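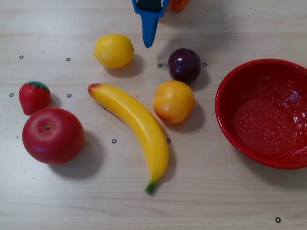

December, shop notebook. Pale finishes, second go

The color I'm after is the top with the red speckled bowl on it: pale beige-tan, faint grain, soft streaks only a little darker than the rest. Customer wants a kitchen table that looks like bare wood and can be wiped down every day. Everybody wants this. Every tin on the shelf says it can be done.

Three finishes on the bench: Brillow clear hardwax oil, Murín water-based matte, and the Plerwood "raw look" oil that the rep left with us. Fourth strip is bare, no finish at all, and I want that one treated with the same respect as the others. Last time we had no bare strip and spent a week arguing about whether the wood had darkened or the finish had.

Stock

Ash offcuts from the Vellar job, all out of the same board as far as I can tell. I say as far as I can tell because the pencil marks had been planed off two of them. I matched the grain by eye and I believe it, but write it down anyway. If strip 3 does something strange, look at this paragraph first.

Sanded to 150, vacuumed, wiped with a damp rag, left to dry, sanded again lightly. Plerwood's sheet says to stop at 120. I stopped at 150 for all of them so the comparison is fair, which Plerwood would probably call unfair. Piret says follow each maker's instructions or you're testing your own method and blaming their product. She has a point. I still think a finish that only works at one grit is going to be trouble on a real table with end grain and a breadboard end.

Weights before finishing

Strip 1 (Brillow): 281 g
Strip 2 (Murín): 281 g
Strip 3 (Plerwood): not recorded, scale battery died
Strip 4 (bare): not recorded either

So much for the weights. I'm leaving the two numbers in, though they prove nothing on their own. I had wanted to see how much finish each strip took up. Drop this part or redo it properly with new strips.

First coat

Brillow went on with the white pad. Smells like every other hardwax oil. Color changed as soon as it touched the wood, a warm honey tone, the exact thing the front label says it doesn't do. The back label says "minimal warming." I'd like to see what they compare it to. Buffed after 15 minutes as directed. Feels nice, I'll give it that.

Murín by foam brush. Milky in the tin, milky on the wood, dried clear. Grain came up badly. Closest to bare of the three by a good distance, but a bit gray under the shop lights and a bit like plastic when you look along it from the side. Under the window it looked fine. I don't trust either view and will check it again at the customer's place, with her lamps.

Plerwood has white pigment in it. That's the trick with all the raw look oils: they darken the wood and then put white back in so you don't notice. Works well enough on the flat. In the open pores the white sits in little lines and you can see it once you know. On a whole tabletop I think it would look chalky, more so wherever somebody wiped it unevenly, and that somebody would be me.

Second coat, next day

Same order, same tools, fresh pad for the Brillow. Knocked back the Murín with a gray pad first. Much smoother. Should have raised the grain twice before the first coat and saved myself the trouble.

Brillow didn't darken any further that I can see. Plerwood got whiter. If one coat is too little protection and two coats is too white, I don't know what the right number is supposed to be, and the sheet says "one to two coats as desired."

Spills

Coffee, red wine, lemon juice, olive oil. A bottle cap of each on every strip, covered with a jar lid and left for an hour. Then the same again overnight on the other end.

Bare: stained by all of them, as expected. The oil ring is the worst.

Brillow: one hour fine. Overnight, the wine left a faint ring and the lemon took the sheen off.

Murín: one hour fine. Overnight, very slight mark from the coffee, and I had to tilt it to find it. Piret couldn't find it at all.

Plerwood: wine mark after one hour. Overnight, wine and coffee both, and the oil left a patch darker than the rest. I did stop at 150 and they said 120, so somebody will say that's why. Fine. I'll run one at 120.

A caution about all of this: the coats were fresh. Most of these want a week or more to cure, and a spill test on day three is partly a test of my patience. Repeat on the same strips at the end of the month, on clean spots.

Money

Plerwood is 108 for the can. The rep's quote for having the whole top done in their own shop, pickup included, was 995, and he said it with a straight face. For that I could finish the table badly twice and then buy different wood.

About the yellowing claim

Both Brillow and Murín say non-yellowing. None of my strips can say anything about that yet. I've put half of each under foil and taped them inside the south window, but in December there's hardly any sun to speak of, so don't peek in January and announce a winner. Leave them until spring. And ash goes yellow by itself, with or without help, so the bare strip matters more here than anywhere else. Compare everything to that one and leave the label out of it.

Where I am with it

Leaning Murín, if the gray doesn't bother the customer. Going to tell her plainly that no finish will keep it the color it is off the planer, and that she'll get marks. She may pick the Brillow when she feels it; people do.

To do: new scale battery. Plerwood strip at 120 grit. One Murín strip with the grain raised twice. Ask Vellar whether they still have the other half of that board. Piret wants to try soap finish, which I think is a waste of an afternoon, but she's offered to do the scrubbing.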